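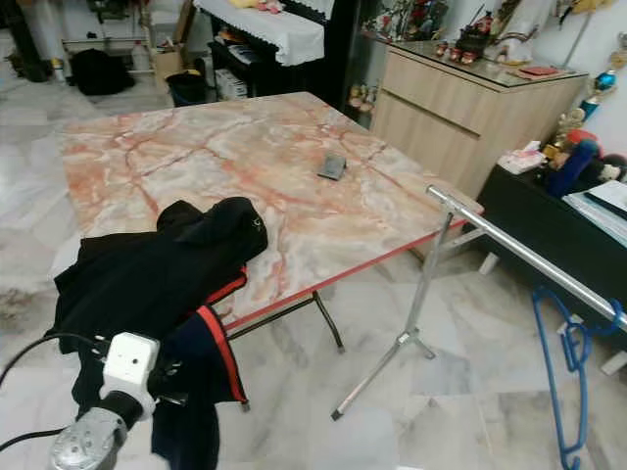 1. Work since the last report

The Kirnen arm kit has been on trial at Todside for the hanging task: pick up a garment from the table, put it on a hanger and place the hanger on the rail. We have now logged 1306 attempts. Dark clothing has taken up most of the month, the black and navy items in particular, as the head camera has trouble telling one from the other when they overlap at the table edge. Contrast piping helps. Plain black does not.

The patterned tabletop was kept on purpose. Marti supplied their software set up for a plain white surface and we wanted to know how it coped with veins and lines. It mistook them for fabric edges 166 times before the January update and has done so 64 times since, over the same number of attempts.

2. The kit itself

Assembly took one person a morning. The printed manual leaves out the wrist module, and Gertraud Lüthi had to get the wiring order from Uketico by phone. Two fixing screws worked loose in the first week and were replaced under warranty. The cables are long enough for the table but catch on the arm when it reaches back, so we have asked for clips.

Grip on thick cotton is good. Thin linings slip. Hoods are still the main cause of failure, as the arm tends to take hold of the hood when it should take the shoulder.

3. Spending

Within budget. The second gripper has not been ordered and that money is carried forward.

4. Next steps

Repeat the dark clothing runs with the lights turned down. Try the narrower hangers. Uketico have offered a longer loan of the kit and want an answer after the review meeting on Thu 16 January. We would like to accept, provided the manual is corrected and spare screws are included.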